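Comparison of two parallel grippers for handling wire harnesses
Speaker notes, Viola Caruso, Festunum

Opening. Thank the hosts and introduce Kęstutis Zariņš, who will take questions on the controller at the end. State that the talk covers gripper selection only. Arm speed and cell layout are dealt with in the paper by Eglė Lūse.

Slide 2. The department was asked to advise on which of two grippers, the Wostard or the Barkine, should be fitted for picking harnesses from a flat surface. Both were tested on the same arm, with the same controller settings. Each gripper was given 200 attempts, making 400 in all. Pause here, as the audience may wish to note the figures.

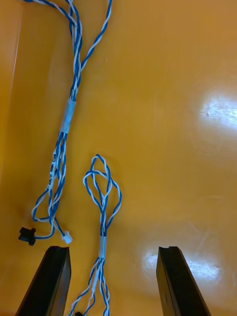
Vītola test hall, February

Slide 3. The parts are harnesses of twisted blue and white pairs, held together by a short band of pale tape. The taped section is the preferred place to grip. On either side of it the pairs spread out, and loops may lie across one another. Connectors are small, and one may come to rest close to a fingertip. Remind the audience that the wrist camera must find the tape before the fingers close.

Slide 4. Glare on the tabletop. A glossy orange-yellow surface gives strong contrast with blue wire, but it also returns bright white patches to the camera. Uldis Petrauskas recommends a matt covering for the next series. The present results were obtained without one.

Slide 5. Results. The Barkine failed to hold the harness on 11 attempts and the Wostard on 2. Most of the Barkine failures followed a grip on the loose pairs below the tape. Do not read out the full table. Refer members to the handout.

Slide 6. The Wostard fingers are slower to change. Edgars Jankauskaitė has asked that this be mentioned before any order is placed.

Closing. The department recommends the Wostard for this part only. Invite questions, taking those on the camera first.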